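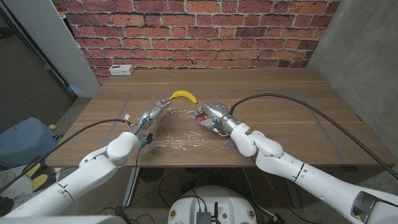 Lennox Football Opens Spring Camp Without a Starting Quarterback, and Without Promises

LENNOX, March. Lennox College will begin spring practice with three quarterbacks, one returning lineman and a head coach who would like everyone to stop printing depth charts.

"I've read that we're reloading," said head coach Ewan Kerr. "We lost four starters up front and the guy who threw every pass that mattered. I don't know what word you use for that, but I wouldn't use that one."

Last season's starter finished with 1,461 passing yards before leaving for graduate school. None of the three players competing to replace him has started a college game. The most experienced has 113 career passing yards, most of them in the fourth quarter of a blowout loss at Clitness.

Kerr declined to name a favorite and said he would not do so when camp closes, either. "Somebody is going to look great in a practice with no pass rush," he said. "Somebody does every spring. Then fall comes."

The running game is the part of the offense with the most to go on. Lennox carried the ball 228 times last season, although Kerr pointed out that a good number of those carries came when the team was already behind and the defense didn't mind. The staff has put in a new blocking scheme over the winter. Kerr called it "simpler, and we'll see if simpler is better."

Supporters have also asked about the preseason poll that placed Lennox second in the division. Kerr said he was not asked to vote and would not have voted that way.

Practices start at 6:30 a.m. on the lower field and are open to the public, except for the two closed scrimmages. The spring game will be played at Skinon Field, with kickoff at 1 p.m. Admission is free. Parking is in the Iltitz Street lot, and the north gate stays locked while the bleachers are being repaired.

The roster currently lists 70 players. An updated version will be posted after the spring game.

Media requests should go to the Lennox athletics office by noon on the day before practice. Kerr will take questions after each open session, for ten minutes.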